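4.3 Repeating the grip-hold test 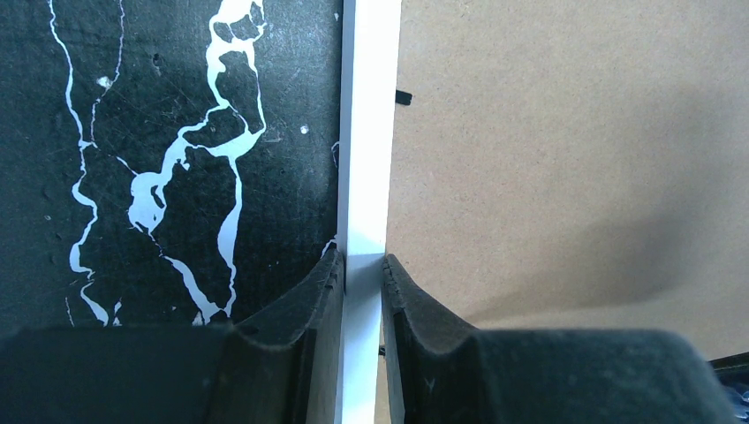

Before you start

The method in this section comes from the Cozma trials written up by Domnica Tudose and Dorin Dobre. They report 206 failed holds in 4,000 attempts and put the low rate down to the wrist camera correction. We are not convinced. Their runs all used one kind of bar, and the correction was never switched off for comparison. Treat the steps below as a way to check the claim.

1. Load the Fakgate settings file and leave the correction OFF.

2. Bring the fingers to either side of the white bar and close them slowly. Stop when the ridged tips meet it.

3. Check the wrist view. You should be able to see the bar between the two fingers.

Note: The software marks a hold as "good" from finger position alone. It will pass a bar that is slipping — we have seen it do so. Judge by eye as well and write down both results.

4. Lift, wait, lower, release. Save the log.

5. Do 991 attempts, then switch the correction ON and do the same again. Keep the lamps as they were.

Caution: Keep hands clear while the fingers are closing. The stop button halts the arm but does not open the grip.

6. Send both logs to Catinca Filip, bad runs included. Do not tidy them first.

If the two failure rates come out close, the correction is probably doing very little. See 4.4 for worn tips, which the original report leaves out.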